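Ground Rules for Sharing a Room With a Robot

Most of the written rules for robots were made for factories, where the machine stands behind a fence and people stay on the other side of it. Offices have no fence. When Ridard began running two-handed robots in ordinary rooms, with desks and chairs and people coming and going, its staff found that the rules they had brought from the shop floor covered very little of the day.

So they wrote their own. The Urkdale rules, named after the site where they were drafted, started as 2 pages taped to a door. The current version has 12 sections and went into use in February. Kazmi, a smaller company that does similar work, has since taken on most of it with a few changes to the wording.

The longest section deals with the work surface and what goes on it. Objects used for handling practice must be light, closed and cheap to replace. Snack cans and small lidded jars are fine. Open drinks are out, and so is glass. An object may lie on its side if the task calls for it, but the operator has to enter that in the log before the arm moves.

The next section covers hands. A person may not reach over the table while either arm is powered, even when the robot is still. Anyone sitting nearby stays in their chair or leaves by the side away from the arms.

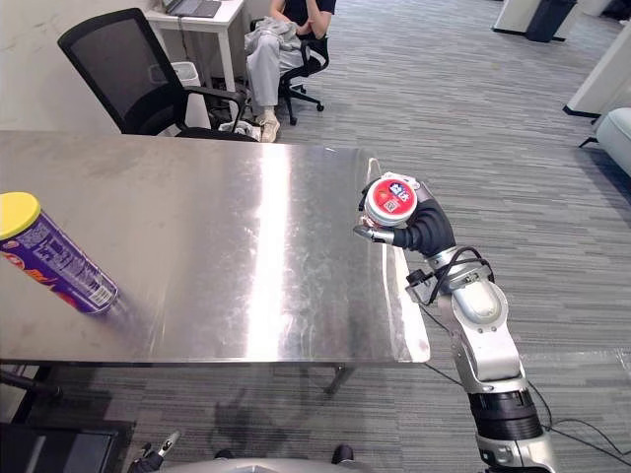
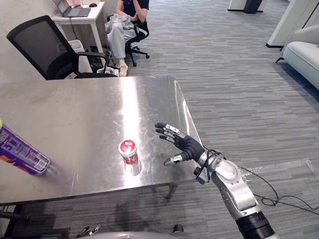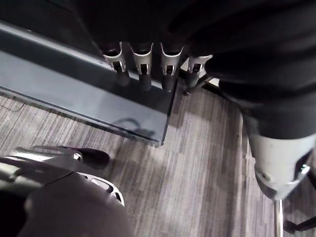 Grasping practice at a metal-topped table, first two pictures. The third was taken from the wrist.

Rizwan Khokhar
Contributing writer, workplace and safety

Cables get a section to themselves. The first draft said only that they should be "kept tidy," and every operator read that differently. The rule now says that a cable on the floor must not cross the path between the door and the operator's seat, and that slack near the base of an arm must be checked by hand before each session. Kazmi goes further and asks for a second check at noon.

Then there is the log. Ridard's operators write down each attempt at a grasp, good or bad, along with anything that made them stop. The Urkdale log had 2937 entries when I read it, and 2162 of them were plain attempts with no remarks. The rest are more useful. Several mention glare on a metal surface. One says only "chair too close, moved it."

The stop rule is the shortest in the document. Anyone in the room can call a stop, for any reason, and the operator must act on it before asking why. Visitors are told this at the door.

Some points are still being argued over. Cota, which trains operators for both companies, wants a minimum distance for seated people written in as a number. Ridard prefers to mark the floor room by room - its rooms differ too much, it says, for one figure to work. The next draft will carry both versions side by side until the operators have tried them.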